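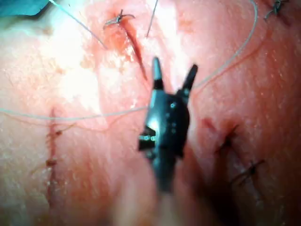 How often should I check the jaws on a suturing gripper?

Check them before every session, and again any time the tool has been off the arm. I go over both tips under a magnifier and look for burrs, bent ends and bits of old thread.

I'm Gunhild Lykkegaard, and I look after the Driklow Wrist Kit page, so the care questions land with me. People mostly want to know which rules they have to follow (fair enough!), and my first answer is always to ask your own safety office, then read the manual with a pencil in your hand. Our kit is sold for bench research and training only. It isn't cleared for use on patients, and please don't let anybody talk you into it.

Now the habits I'd stick with. Write down your grip force limit before you start and keep the sheet next to the stop button — I've seen it end up in a drawer far too many times. Keep one person on the stop and let them do nothing else. Test the stop with the arm moving slowly, then sign for it. If the wrist camera gets bumped, redo the calibration, even if the view looks fine to you.

Tissue work means gloves, drapes and a proper disposal bin, and needles get counted back in at the end. Wipe the jaws down before anything dries on them.

What's in the kit
Gripper body, black, with 9 spare jaw pairs
Zikport quick-release plate
Zenura camera mount
Printed log book

Replace jaws after up to 2,830 closures, or sooner if the tips stop meeting cleanly. Spare jaws ship from our Gunnlaugsson warehouse, and the next batch is due in October.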